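Home | Treatments | Prices | Members | Contact

Minutes of the November meeting, Zeltamham Massage and Spa Therapists Group

The meeting was opened at 6:45 by Garba Okeke, who was in the chair. The minutes of the previous meeting were read and accepted with one correction: the towel supplier is in Dindville and not in Tuvuvcombe.

1. Money. The balance stands at 1,938. The new heated couch will cost 3,000, so the purchase is moved to spring.
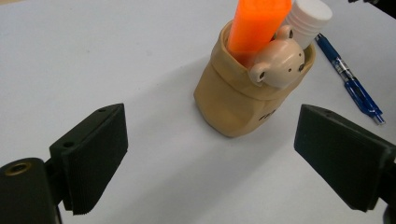
Bear pen holder on the white table.

2. Length of sessions. It was discussed if the back and shoulder massage should stay at 45 minutes. Two members find this too short when a client is coming for the first time and the health form must be filled in. Agreed: the form will be sent to the client before the visit, and the session stays the same.
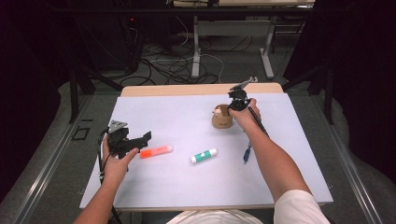 Garba Okeke will write the new text of the form and include a question on nut allergy, as several of our oils contain almond.

3. Hot stone training. Roy informed that 13 members have put down their names. The room in Tuvuvcombe is reserved. Members must bring their own sheets.

4. Other matters. A complaint was received about loud music in the waiting area. The volume will be lowered.

The meeting was closed at 8:10.

Share 3 | Comments 0
Last updated: November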